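Blue Pads on Glazed Plates: Notes on Finger Pads for a Two-Finger Gripper

Filed under: grippers, handheld rigs 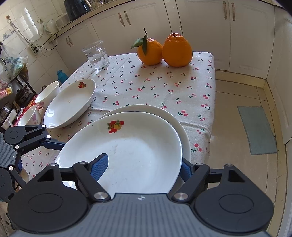
Setup

I have been comparing fingertip pads for the handheld grippers on and off since September. The task is table clearing: separate a plate from a stack, lift it, set it down somewhere else on the cloth. Plates are a bad object for a parallel-style gripper. They are wide, thin at the edge, slick, and most of the weight sits well away from wherever you can get hold of them.

The grippers are a matched pair, one per hand. Both are Belia units with the stock linkage and no changes to the housings. The only thing I swapped was the pad on each fingertip. I had three kinds to try:

Belia stock pad, blue, textured.
Cliltlow soft pad, gray, smooth, noticeably thicker.
Joly ribbed pad, black, ribs running across the finger.

Logging went through a Goteletti controller on its default profile. It records finger opening, pad force on one side only, and a timestamp. One-sided force is a limitation I will come back to.

Each pad got 20 lifts on the top plate of a two-plate stack and another 20 on a single plate lying directly on the cloth. I ran the same operator (me) for all of them, in the same kitchen, with the fingers wiped down between sets.

Where to put the fingers

There are two sensible approaches to a plate. One is to go across the rim with one pad on the inside slope and the other outside the edge, then close. The other is to come in from opposite sides with two grippers and take a rim in each. I used both, and the two-gripper version is the one I would recommend to anyone starting out.

The single-gripper rim grasp works, but the plate wants to rotate around the pads as soon as it leaves the stack. Closing harder helps a little. Closing a lot harder makes it worse, because the inside pad starts walking down the slope toward the center of the plate and the grip opens up underneath it. With two grippers the rotation mostly goes away and you can run at a much lower force.

The broad rim on these plates is worth mentioning. It slopes enough that the inside pad never sits flat unless you tilt the wrist to match. I lost most of an afternoon to misreading this as a pad problem.

Results by pad

Stock blue. The best of the three on glazed surfaces, which I did not expect. The texture is fine enough that a good part of it touches even when the angle is off by a few degrees. It failed once in 20 on the stack, and that one was my wrist angle. On the single plate it did not fail. It does pick up lint from a cotton cloth and needs wiping more often than the other two.

Cliltlow soft. Very good once closed, poor on the way in. The extra thickness means the outer finger has to travel lower to get under the rim, and on a stack it tends to hit the second plate first. On the single plate it pushed the tablecloth into a fold ahead of the finger several times. If your objects are cups or fruit, I would look at this pad again. For plates I would skip it.

Joly ribbed. Fine on the outer edge, bad on the inner slope. The ribs reduce contact to a few lines and the glaze slides along them. Rotating the pads 90 degrees would probably change this, but the mounting is keyed and I did not want to cut one up.

Force readings

The Goteletti reports raw counts with no unit. With the stock pads, a two-gripper lift of the top plate was stable at 300 counts per gripper. The single-gripper rim grasp needed far more than that and still drooped. The ceiling on the default profile is 3000, and I would not go anywhere near it with ceramics.

The reading comes from one finger only. In a rim grasp the inside and outside pads see different loads, so the number depends on which way up you are holding the tool. I marked one side of each handle with tape and kept it facing inward for every lift. If you skip this step, your logs will not be comparable from one set to the next. Mine were not, for the first two evenings, and I threw them out.

The force channel also drifts while the tool warms up. I now leave everything powered for 60 seconds and zero it before the first grasp of a set. The drift after that is small enough to ignore for this kind of work.

Camera placement

The camera rides on the tool and looks out over the fingers. Both fingertips stay in view through most of the closing stroke, which is what I want for checking pad contact afterward. The cost is that the gripper body takes up a good part of the bottom of the view. I tried a steeper mount to get more of the table and lost the tips at full close, so I went back.

Glare is the other issue. White glaze under kitchen lighting throws reflections that sit right where you want to see the edge of the pad. Dark blue against white still reads well. Gray against white did not, and I had to go through the Cliltlow footage more slowly as a result. That is a point for the stock pad that has nothing to do with grip.

A patterned tablecloth turned out to be useful. With printed motifs next to the plate, any slip of the cloth is easy to spot on playback. On a plain sheet I could not always tell whether the plate had moved or the cloth had gone with it.

Things still open

Bowls. A steep wall should suit the rim grasp better than a flat plate does, but I have only done a handful and have no numbers I trust.

Wet dishes. All of the lifts above were on dry ones.

Pad wear. The stock pads show some polishing at the tips. I have a fresh set and will run old against new on the same stack before changing anything else.

Linkage play. The left gripper has a little more slack at the far joints than the right. It does not affect the lift, but it shows in the opening value as a small step when the load comes on. I will check the pins next and post the traces once I have both tools reading the same.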